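Newsletter click-through dropped after we moved to weekly sends

plinth_ops
Posted 9:14 am

Looking for a second opinion on list decay. We sell replacement parts to small repair shops. The list came over from Plultness in the spring, and until July we sent once every two weeks. In July the owner wanted weekly. Opens stayed flat, clicks went from 4.1 percent to 2.6 percent, and unsubscribes are slightly up.

Setup: one segment, one template, plain subject lines, sent at 11 am Eastern. Average of 13 links per issue. The platform is Pinivmont on the standard plan. No change to the sending domain, SPF and DKIM both pass.

My reading is fatigue. The owner's reading is that the content is thin. I would like to know which one to test first.

rgdelacroix
Posted 9:41 am

Flat opens mean very little now. A share of them are mail clients prefetching the tracking pixel. Filter those out if Pinivmont lets you, then look again. I would expect your real opens to have dropped along with the clicks.

Also, 13 links is a lot for a weekly. Split your click report by position. In most of the trade lists I run, anything past the fourth link gets close to zero.

Hsin-yi Yang
Posted 10:06 am

I disagree on the link count. For parts catalogs a long issue works fine, as people scan for their own part number and ignore the rest. I ran 30 links per issue at Betton for two years and the lower half of the email brought in a third of the orders.

The thing I would check is total clicks per subscriber per month, not the rate per send. At 4.1 percent every two weeks you were getting roughly 8 or 9 clicks per hundred subscribers each month. At 2.6 percent weekly you are above 11. The rate fell and the volume rose. Whether that is a problem depends on what the unsubscribes cost you.

plinth_ops
Posted 10:30 am

That had not occurred to me. Monthly click volume is up, yes. Orders attributed to email are level, though, so the extra clicks are not buying anything. Unsubscribes went from 0.2 to 0.3 percent per send, and with twice the sends that is three times the monthly loss.

For reference, the intro block of the last issue as sent, which is the same layout as all the others:

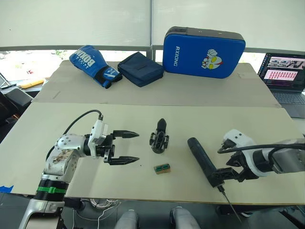 CLEVELAND, September – The fall price list is now posted. Items marked with an asterisk ship from the second warehouse and take 2 extra business days. Accounts on net terms will see the new prices from their next statement. To change how often you hear from us, reply to this email.

After that it goes straight into the part tables.

rgdelacroix
Posted 10:52 am

Two comments on the intro. The price list is the only news in it and the words "price list" are not linked. Second, "reply to this email" is not a preference center. Somebody who wants fewer emails has a choice between writing to you and clicking unsubscribe, and one of those is a single click.

mailroom_kt
Posted 11:20 am

Agree with the second point. Add a frequency option in the footer – weekly or monthly, two links, each one writes a tag. It took me an afternoon on Pinivmont. The tag has to be set on the contact and not on the list, otherwise it is lost at the next import.

I would drop the dateline as well. It reads like a press release and it fills the preview text on a phone.

Hsin-yi Yang
Posted 11:38 am

Keep the dateline, fix the preview text. They are separate fields. Leung Supply uses one on every issue and their readers are the same type of shop.

On the original question: hold out a random half of the list, put it back on the two-week schedule for eight weeks, leave the content alone. Compare orders per subscriber at the end. If the halves come out level, go back to two weeks and save yourself the work. Testing content and frequency together will give you a number you cannot read.

rgdelacroix
Posted 11:45 am

Eight weeks is short for an order-based metric at that list size. How many subscribers?

plinth_ops
Posted 1:12 pm

Just under 6,000. I can get the owner to accept eight weeks, probably not twelve. I will set up the holdout today and add the footer tags once it is finished, so they do not mix. The price list link is going in now.

mailroom_kt
Posted 1:27 pm

Exclude anyone imported in the last month from both halves. New contacts click more and will skew whichever side they land on.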